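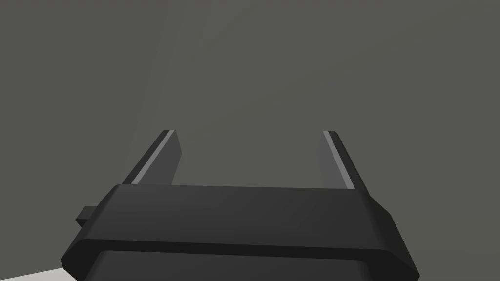 What changes for the staff of a kitchen workshop when a robot is first taught its tasks in simulation? In our study, the largest change was in how the working day is divided: people spent less time lifting and repeating, and more time preparing, watching and correcting.

This finding comes from interviews with the staff of Povenari, a firm which prepares cooking tools and cabinets for rental kitchens. The firm decided to use a two-armed robot for opening cabinet doors and handling utensils. Before the robot came to the shop floor, the tasks were practised in a simulated room, with a program the staff call Nirka. We spoke with the employees in May, and once more after they had worked with the simulation for some weeks.

4.2 From doing the task to preparing it

Before the change, a worker took a utensil, checked it and put it in its place, and did not have to describe this work to anyone. Now the same worker must decide how a task begins. Marisol Nava, who had 15 years in the workshop, told us that she had never before thought about where a spatula should be when the hand comes to it. In Figure 3, a slate-blue tool similar to a spatula is above the open fingers of the gripper, with its handle pointing down and the wood panels behind it. Workers discussed such starting positions at length — often longer than the engineers expected — and they disagreed about which of them were like the real work.

The company asked for 200 practice runs of each task before a task could be accepted. The reviewing of these runs was given to the former packing team. Two of them liked it, for the reason that they could sit. Isauro Quezada was less content. He said that after an afternoon at the screen he was more tired than after an afternoon with boxes, and that this tiredness was not counted by anyone when the shifts were planned.

Figure 3. Simulated view from behind the gripper, with the utensil in front of the wooden panels.

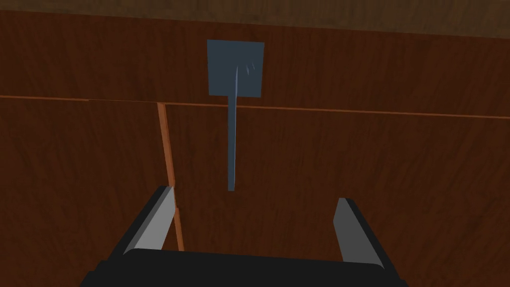
4.3 Who may stop the run

The second theme concerns authority. In the old arrangement, a shift leader decided when a work was stopped. In the simulation, every reviewer can stop a run and mark it as not acceptable. Azucena Ayala, the shift leader, at first wished to confirm each stop herself, but this made a queue and she gave it up in the second week. After this the reviewers used the right more freely, especially in tasks with doors, where an arm has to come near to a large surface

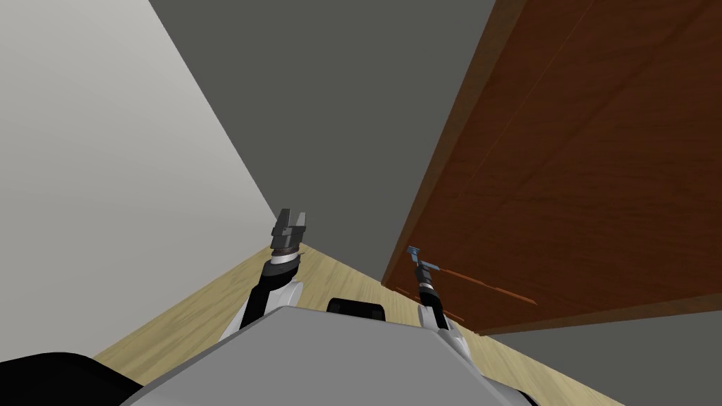 and where, according to the reviewers, it is difficult to judge the distance from only one view. They asked for a second view in these tasks and received it. We consider this request important — it was the first change of the system which came from the workshop and did not come from the engineers.

The pay, however, was not changed. The reviewers kept their former job title, and the collective agreement has no words for the new work. Several persons said that they would accept the same pay if the training was written in their records. At the time of our last visit this question was still open, and the management had promised an answer before the next planning of shifts.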